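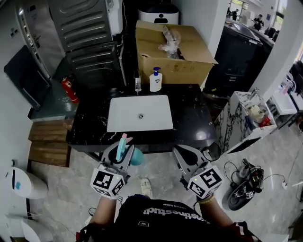 Search this site Enter keyword Go

Washroom and laundry corner, ground floor
Inspection checklist with comments

Unit 13. Checked by Ramil Malabanan, 6/22/19. Copy to Kerstin Baumgart.

1. Sink basin and drain
OK. The white basin has no cracks. I filled it halfway and let the water go, and it went down at normal speed. Drain ring is tight.

2. Countertop
OK, with comment. The black stone is in good condition, but the joint at the wall has a small gap at the left end. Please seal it again before December.

3. Items kept on the counter
Needs action. The open cardboard box with the plastic bag in it stands behind the soap. Cardboard takes up water and becomes soft, so please find a dry shelf for it. The two pump bottles can stay. The small clear one should get a label with the name of what is inside.

4. Floor
OK. The gray tiles are even. I did not find any loose one. A mat is still missing in front of the sink, I wrote this also the last time.

5. Stacked washer and dryer
OK, with comment. The upper unit does not move when I push it by hand. The hose connection is dry. The lint filter was full and I cleaned it. Please write in the laundry book who cleans it and when.

6. Wall outlet
Not tested. My tester had an empty battery. Jana Petersen will do it, work order 706. 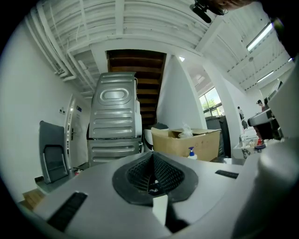

Is it allowed to store things on the stairs behind the machines?
The stairs must stay free on every step, also for a short time and also for light things like laundry bags.

7. Ceiling lights
OK. Both tubes switch on without flicker. The covers can be wiped at the next big cleaning.

8. Pipes under the ceiling
OK. No drops and no stains at the bends. One clamp was a little loose and I tightened it.

Open points: 2, 3, 4 and 6. Timo Eichhorn has the key for the supply closet, if somebody needs sealant.

Related items
Laundry book, how to fill it in
Work order 389: stair handrail
Soap and towel supplies, order list
Checklist for the kitchen, Unit 13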